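Sleep and the Working Day: handout 2

Right, carrying on from where we stopped. I ran out of time on naps, so most of this is catching up, and then there's a bit on shift work that you'll want for the essay.

First, the body clock. It doesn't keep perfect time on its own. Light is what sets it each morning, mostly, and meals help a little. When people talk about being a "night owl" they mean their clock runs late, and teenagers' clocks really do run late (tell your parents!).

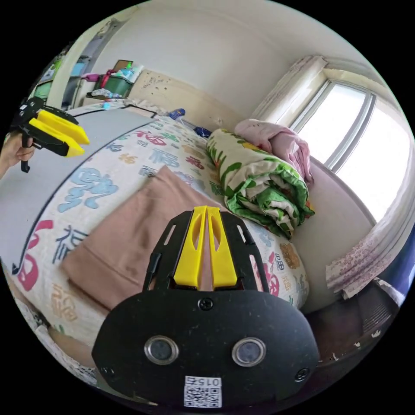

Fig. 1. Fitted sheet printed with large Chinese characters, 福 among them.

The second thing is sleep pressure. It builds all day from the moment you wake, and a long nap at teatime lets a lot of it go, so you lie there at midnight wondering what went wrong. I've done this more often than I'd like to admit. 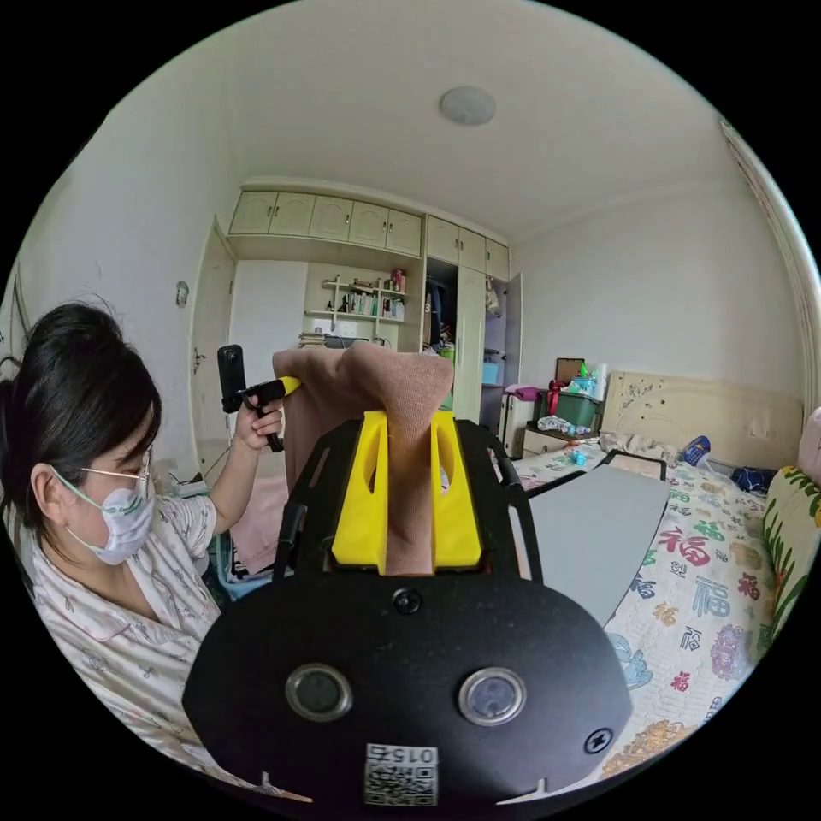
Coffee hides that pressure for a few hours without getting rid of it. Jirayu Kamolrat asked me last time whether tea counts. Yes, it does, only there's usually less caffeine in a cup.

Now the reading. Charoen Petchrat's diary study of night staff at the Dralwood bakery is the one to start with. He collected 564 diary entries from 34 people, and I think the entries where they moan about bin lorries are the best part. Daytime noise matters a lot!
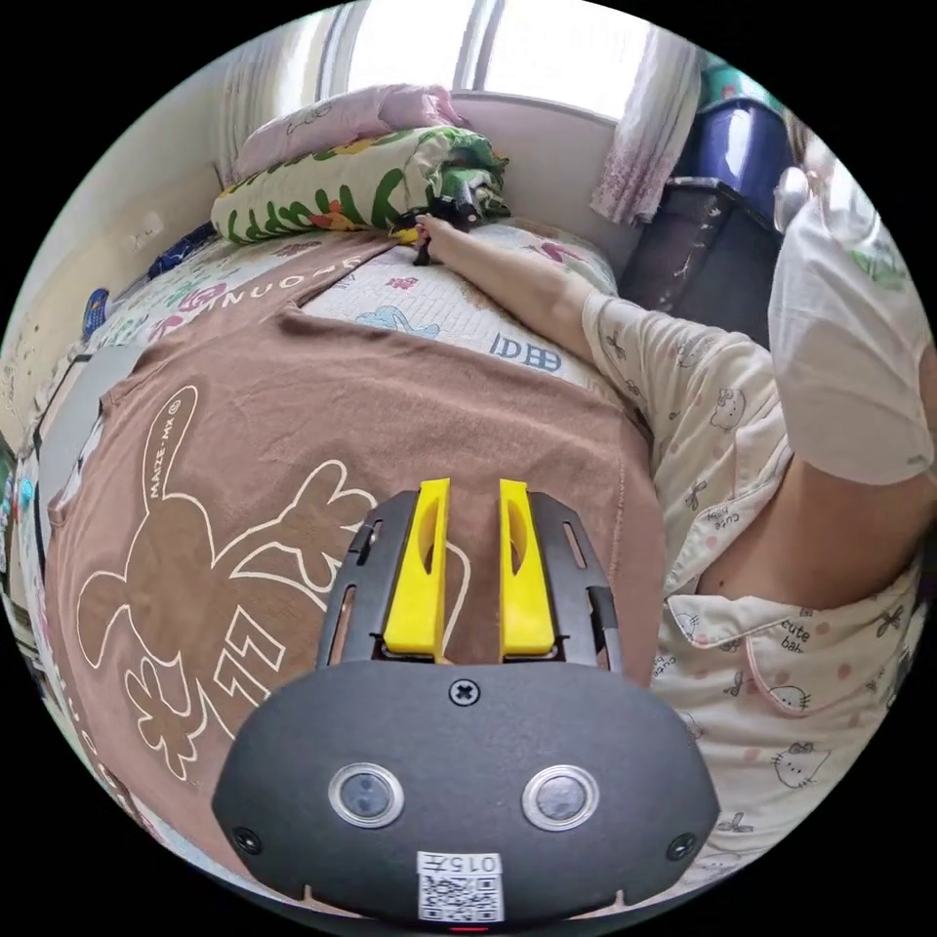

Clostinbridge, 2026-07-25

A correction to the June version of these notes: I put the Mäkelä chapter down as starting on page 235. It's page 325. Sorry to anyone who went looking. Skip the tables if they make your eyes glaze over, but do read the bit on rotating shifts, where she compares moving forwards (mornings, then lates, then nights) with moving backwards. Most people cope better going forwards.

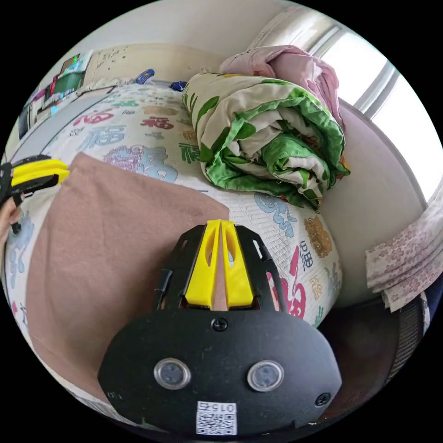 For next time

Keep a sleep diary for the week. Bedtime, waking time, naps, anything with caffeine in it. Bring it to the Merthorpe room, and a pencil.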